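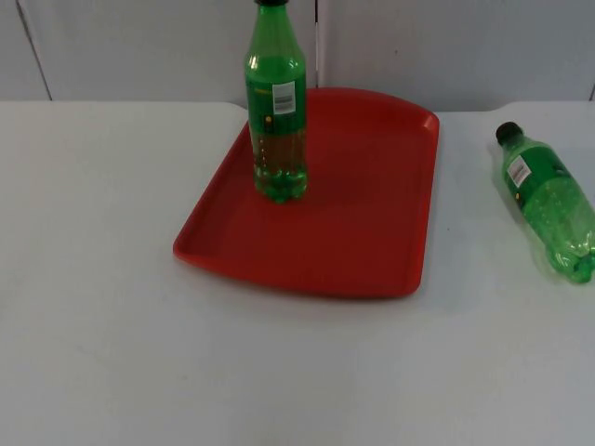 Someone posting as the Druton regular wrote on Nov 25, 2024:

> I've been on the Ferraro slot at Druton since April and I'm now sure it has a pattern. After a long dry run in the base game the free spins come in pairs. I've seen it over nine sessions. The trick is to drop your bet while it's cold and go back up when the second bell symbol starts showing on the middle reel. Desel as good as admits it, they call it a "responsive bonus" in the game info. Has anyone else tried this? I'm up overall, and my brother-in-law is too.

I have, sort of, and I don't buy it.

First the "responsive bonus" thing. I opened the game info last night and read all of it, including the part after the payline diagrams that most people skip. What it says is that the bonus round responds to the number of bell symbols that triggered it. More bells, more free spins. There's nothing in there about how long you've been losing beforehand. A couple of paragraphs later it says each spin is independent of the last one, which is the reverse of what you're claiming. You can decide they're lying, but then you can't also quote them as your evidence.

Second, nine sessions. How long is a session? If it's an hour, you've seen a handful of bonus rounds, and some of them will land close together by luck. What did you write down, and did you write it down before or after you noticed the pairs? I'm asking because I had a "pattern" on an older five-reel Desel game, and when I went back through my history at Doma (they let you download it, Druton makes you ask support) there was no pattern at all. I had remembered the pairs and forgotten the singles.

Third, dropping the bet while it's cold. You can't know it's cold until afterward. All that lowering the bet does is lose you less money while it's lowered. Fine by me, I'd recommend it to anyone, but then why go back up?

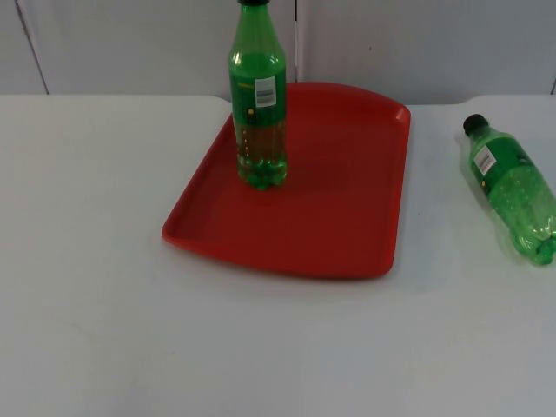 The balance chart is the part of your post I'd most like to see, and it's the part you left out. "Up overall" can mean a lot of things. I exported nearly six months of my own play on Ferraro and plotted it by week, ignoring the one week where I had a deposit bonus running. Think of the far edge of that white table: mostly straight, a gentle dip in the middle, a bit of a lift at both ends. If I quoted you only the right-hand end I'd sound like a genius. Start me at the left and stop me in the middle and I'm a fool. Same player, same game, same bets, and I wasn't doing anything clever in any of it.

The bonus money matters too. Did you count your Druton welcome credit as winnings? A lot of people who are "up" are up by less than they were given, and with the wagering terms they may not be able to withdraw it anyway. Check whether Ferraro spins even count in full toward the requirement. At Doma they don't, or didn't when I last looked.

If you want to test it properly, write the rule down now, exactly, with what counts as a dry run and what counts as a pair. Then play it in demo mode, log every bonus round, and post the whole log, including the boring bits. I'll do the same with a fixed bet and we can compare. Demo mode at Druton resets when you close the tab, so save as you go.

I'd leave the brother-in-law out of it until he has a log as well.

Also, could people please trim the old thread when they reply? The digest came through with the same footer in it six times.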